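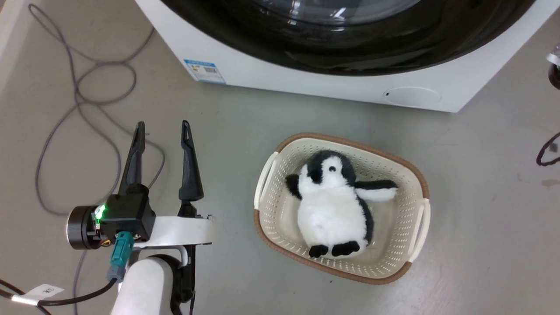

Call for participants: working group on safe practice for household robot arms

Merkow is setting up a working group to draft a code of practice for robot arms used on laundry and other household tasks in shared test rooms. We are looking for technicians, operators and safety assessors to join it. The group will be run jointly with Festex.

Scope

The draft will cover:
Gripper force limits when handling textiles and soft goods
Routing and securing of power and signal cables at floor level
Marking of the arm's reach on the floor
Stopping, restarting and handover between operators
Recording of faults and near misses

Industrial cells behind fixed guards are outside the scope. So is software testing, except where it affects stopping behaviour.

What participants will do

Members read and comment on each draft clause and attend 2 review days at the Jallness site. Between review days, clauses are tried out on working set-ups and the results entered on the Polák form – one form per clause, including clauses that could not be applied. The current outline has 57 clauses. Comments should give the clause number, the problem and proposed wording.

Requirements

At least three years' work with robot arms, in operation, maintenance or assessment
Ability to read technical drawings and wiring plans
Good written English
No current contract to sell equipment covered by the draft

Experience with household appliances is useful but not required.

Terms

Review days are paid at a fixed daily rate. Travel is refunded on receipt of tickets. Work on the draft ends in September.

How to apply

Send a CV and one page on relevant work to the Merkow standards office by 7th November. State any commercial interests – undeclared interests will end membership.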